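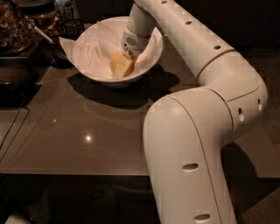

*Roll in the white bowl, paper under it.*

# Lining a serving bowl with paper: worth it?

**breltard_kitchen**, August 2018

I put a sheet of white paper in the bowl before anything goes on the table. It saves scrubbing the glaze, and crumbs lift out in one go. The bowl is a wide Bellis one and the sheets are from Zameck, 300 in a box. Does anyone else bother?

**oldpantry**

No. Waste of paper. A bowl that shape rinses clean in seconds. I'd line a basket, but not china.

**marrowfat**

I do it for bread. Not for butter though, it sticks and you end up scraping it off the folds.

**breltard_kitchen**

Butter is where I find it most useful. Cut blocks go in on the paper, and whatever is left gets wrapped up in the same sheet and put in the fridge.
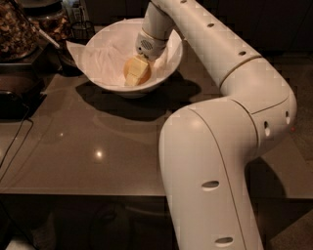
## Re: which paper

**oldpantry**

Tissue or baking parchment? Tissue goes see-through with butter on it.

**breltard_kitchen**

The Zameck stuff is sold as food tissue. I had parchment until May, but it springs back up and won't sit in the bottom.

**marrowfat**

Crumple parchment under the tap first, then shake it out. It stays put after that. I still say butter wants a proper dish with a lid.

**oldpantry**

Agree on the dish. And that worktop will show every greasy mark if it's as shiny as mine.

**breltard_kitchen**

It does. I wipe it with a dry cloth and leave it at that. 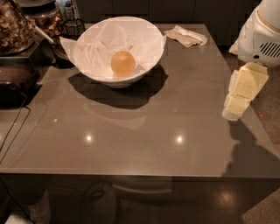

*Bowl on the worktop, jar at the back.*

**marrowfat**

What do you keep in the jars? Mine are Justura and the lids have gone stiff.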